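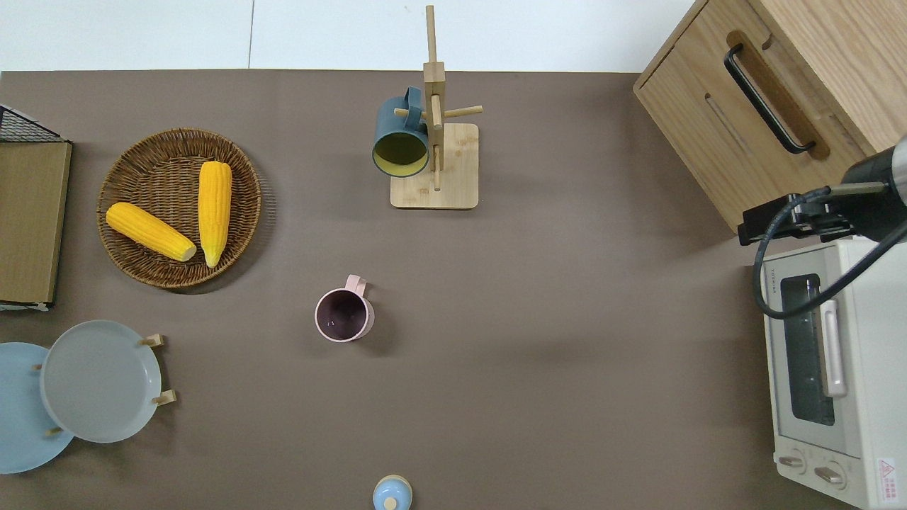 Mercedes Mamani wanted to know before we even parked whether they'd have the grumpy cartoon tees in kids' sizes, and yes, they did! The Dorkia print shop opens its doors every July, and we drove over to Trillton to poke around.

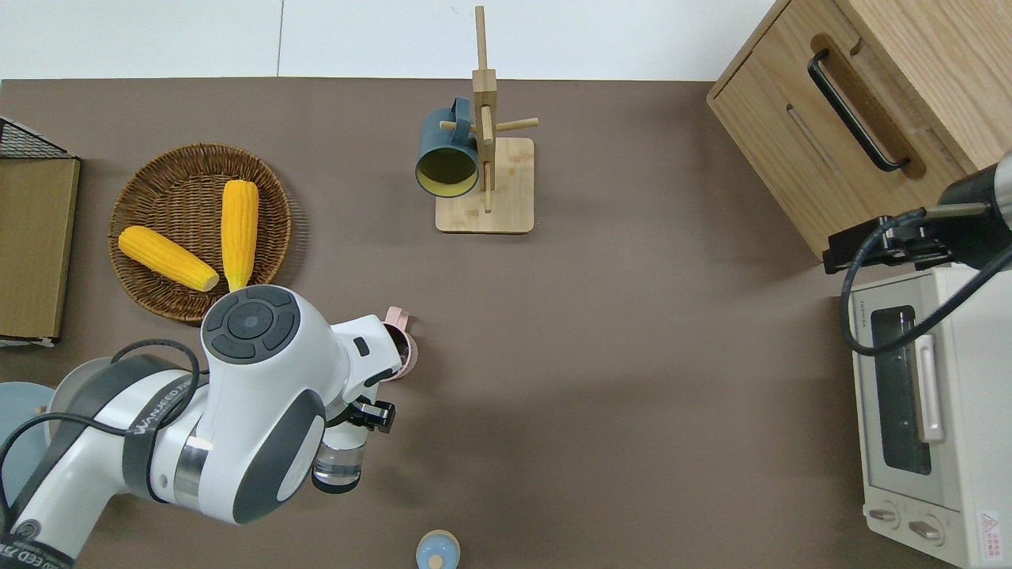
We got there at 3 and went straight to the presses (loud, and so much fun to watch). They run some 70 shirts an hour on the big one. I picked a Radonjić bear in faded green for 20 bucks, seconds rack, tiny smudge on the hem.

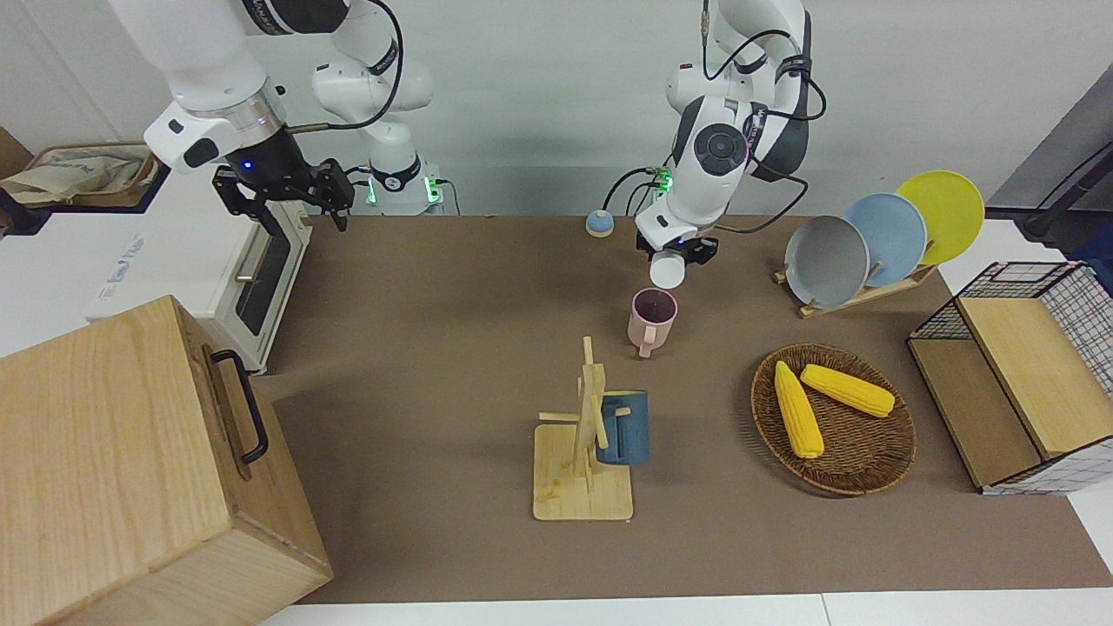
Mercedes bought two, both Tuderier ducks, and wore one of them home over her sweater.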